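Dish rack left out or put away? (small kitchen, big opinions)

Ellgate Home Forum > Kitchens > Sinks and Counters
Replies: 76

mossybanister
Hi everyone, long time reader and finally posting, because my sister and I have been going back and forth on this since December and I need outside voices. We have maybe one decent stretch of counter, and the wire dish rack lives on it all day long. I love it there. She says it makes the kitchen look like we're always in the middle of something (well, we are!). Do you leave yours out, or dry everything and tuck the rack away every night?

Posura_Pat
Away, every night, no question in my house. I dry by hand while the kettle is on, and the rack slides in next to the baking sheets. Coming down in the morning to a clear counter is worth the extra few minutes to me.

dankwa_kitchen
Oh, I have to disagree, and I say this with love, Pat. A towel that has already done three plates is just moving water around. Let the air do it! Mine has stayed out for years and the only thing I'm strict about is the order. Plates in the back between the tines, bowls leaning forward, and the little dishes last so they don't slide under everything.

Posura_Pat
I use two towels, thank you very much :) But fair point about the little dishes. Mine always end up lying flat in the bottom with a puddle in them.

grudthorpe76
Same trouble with the small ones here. The tines on most racks are spaced for dinner plates, so anything saucer sized tips over or falls between. I gave up and set mine on a folded cloth in front of the rack.

mossybanister
Well, that makes me feel better, because that's pretty much what goes on at our place too.
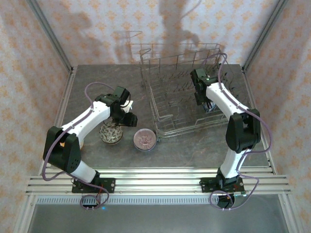
I'm fond of the small dishes, especially the pinkish one with the ridges, and I worry more about chipping those than I ever do about the plates. My sister would like it noted that she thinks the leafy gray one is prettier. She is also still voting for the cupboard, but she did admit the wire kind looks nicer against the flowered wallpaper than the big plastic tub we had before.

dankwa_kitchen
Pretty paper! With ridges like that I'd stand the pink one on its edge if you can, leaning on something, or water will sit in the grooves until supper.

grudthorpe76
Or flip it over on the cloth. Works for mine, though I do forget them there.

Posura_Pat
Still say put the rack away. But I'd settle for weekends, if that helps keep the peace with your sister.

mossybanister
I'll take that offer to her tonight and report back!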